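# Remise en ordre des tables modulaires de l'espace d'accueil 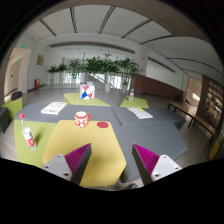
*Tables modulaires de l'espace d'accueil : tasse, sous-verre, bouteilles d'eau et livrets.*

La présente fiche s'adresse aux agents chargés de l'espace d'accueil Plindetti. La remise en ordre s'effectue après chaque réunion et dure 5 minutes.

## Dégager les plateaux

1. Retirer les bouteilles d'eau. Celles qui sont entamées sont vidées avant d'être déposées au tri.
2. Rapporter les tasses à l'office en les tenant par l'anse.
3. Fermer les livrets et les ranger dans le présentoir. Les exemplaires annotés ou tachés sont mis à part.
4. Laisser les objets décoratifs sur les tables d'appoint.

## Nettoyer

Passer un chiffon microfibre légèrement humide sur chaque élément, puis essuyer les jonctions entre les panneaux dans le sens de la longueur. Les produits abrasifs sont proscrits sur les surfaces mates.

## Remettre en place

Rapprocher les éléments jaunes et verts du plateau gris, sans les faire glisser sous charge. Poser les sous-verres à plat, entièrement sur un seul élément.

Tout dommage constaté est signalé à Mizanur Barua, poste 74.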